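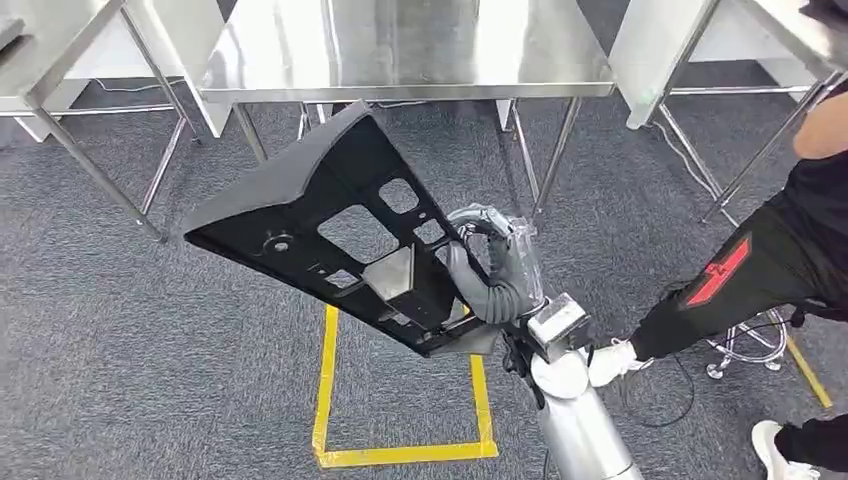
5 Setting Up Panel Handling in Ballbridge Control

5.1 Purpose of This Section

This section explains how to prepare the Ballbridge control software for handling large molded panels over a marked floor area. It applies to single-arm and two-arm stations fitted with a multi-finger hand. Sites that use the Rundska suction tool should follow Section 6 instead.

The operator must complete Section 4 (Joint Homing and Camera Check) before starting. Settings made here are stored in the station profile and remain in force until the profile is replaced.

5.2 Before You Begin

Confirm that the following are in place:

- A station profile with write access
- A part model for each panel to be handled, including any bracket fastened to it
- A floor area outlined in tape of a single color that contrasts with the floor
- A person assigned to the stop button for all supervised runs

Note: Part models supplied before June do not contain bracket outlines. Models of this type load without an error message, but grasp planning will treat the bracket as open space. Request a new file from the Mapplebeck model library.

5.3 Loading the Part Model

1. Open the Parts page and select Add Part.
2. Choose the model file and wait for the preview to appear.
3. Compare the openings in the preview with those in the physical panel. Check windows and round holes separately.
4. If a metal bracket is fitted, set its surface type to Reflective. Set the panel body to Dark Matte.
5. Mark the stretches of rim where the fingers may close. Leave out any stretch that borders an opening.
6. Select Save to Profile.

Caution: Do not mark a bracket as a grasp surface. The grip force limits in this section apply to molded edges only.

5.4 Entering the Hand Covering

A plastic covering over the fingers changes both the outline of the hand and the way it appears to the head camera. Creases in clear material return bright spots that the tracking software may read as part edges.

1. Open the Hand page and select Covering.
2. Choose Clear Film, Loose.
3. Open and close the hand 12 times with no part in it. The software records the outline during this routine.
4. Review the recorded outline. It should enclose the covering at its widest point.
5. Select Accept.

The routine must be repeated each time the covering is changed. An outline recorded with a different covering is not valid, even where the material is the same.

5.5 Teaching the Floor Area

1. Tilt the head camera down until all four corners of the taped area are in view.
2. Select Find Area. The software draws a line over each strip it detects.
3. Delete any line that belongs to other tape on the floor. Strips running at an angle to the area are sometimes joined to it in error.
4. Confirm the corners in order, starting with the one nearest the robot.
5. Set Hold When Hidden to On. With this setting, the software keeps the stored position of a strip while a panel blocks the camera's view of it.

Note: The stored position expires after 180 seconds without a clear view. The arm then pauses and the message AREA NOT CONFIRMED is shown. Lift the panel clear of the area or move the head, then select Find Area again.

Polished steel furniture near the area can return false lines. Where this happens, draw an ignore zone over each tabletop on the Camera page.

5.6 Setting the Approach and Release

1. Set Approach Speed to level 4 for the first supervised run.
2. Set Wrist Tilt Limit so that the far end of the panel clears table legs and crossbars at every point in the planned path.
3. Run Preview Path and watch the full motion on screen.
4. Select Run Supervised. Keep one hand at the stop button.
5. After a clean run, the speed may be raised one level at a time. Level 7 is the highest permitted with a covered hand.

Caution: People, chairs and loose cables must be outside the reach of the arm and the panel before step 4. The software calculates reach from the part model. If the wrong model is loaded, the displayed reach will also be wrong.

5.7 Recording the Setup

Export the station profile and attach it to the setup record. The record must be signed by the operator and by a second trained person. Completed records are sent to Consuelo Sarmiento at the Utness office. Questions about part models should be addressed to Jong-dae Noh.

Section last revised 6 September 2026.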